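Home Shop Floors Samples Journal Contact

Basia Carpet Tile in Dark Gray

4 minute read

We have been selling the Basia for long enough now that we could probably recite its good points in our sleep, but people still write and ask whether a dark gray carpet tile is going to make their room feel like a dentist's waiting area, so let's start there. It won't! The Basia has a textured pile with a bit of life in it, and it sits very happily under wood furniture, bright rugs, old filing cabinets and whatever else you already own and aren't planning to part with.

It's a low, tight loop on a heavy backing, made for rooms that get walked on all day long. Workshops, studios, classrooms, the spare bedroom that turned into an office and never turned back. Chairs roll over it without that awful sinking feeling, and crumbs stay up on top where the vacuum can find them.

Dwynwen Gough, who looks after our sample desk, likes to send out the Basia alongside its lighter cousin, the Pritia, so you can put the two down side by side and live with them for a few days. Please do look at them in the evening with the lamps on as well as in the morning. Gray is a sneaky color and it changes more than you'd think.

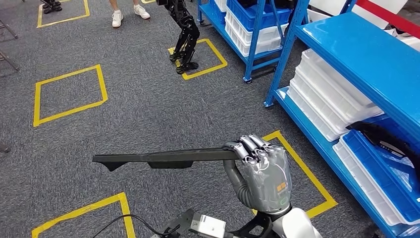 Marking out a floor

Plenty of our customers like to tape their carpet into zones, for play corners or workstations or just to keep the desks in line, and yellow shows up beautifully on the dark gray. Use a cloth tape with a low-tack glue, press it down with the back of a spoon, and lift it slowly when you want to move things around. If it leaves a little stickiness behind, warm water and a drop of dish soap will usually see to it.

Sizes and ordering

The Basia comes in boxes, item number 3855, and each box weighs enough that you'll want a friend at the door. Order one spare box if you possibly can (we know, we would say that), as dye lots do shift a little from one run to the next. Samples go out within 7 days.

For bigger jobs, ask for Suleiman Anozie. He will happily talk through doorways and odd corners with you for as long as you like.

Related items

Pritia Carpet Tile in Pale Gray
Duangkaew Woven Entry Mat
Flarach Low-Tack Floor Tape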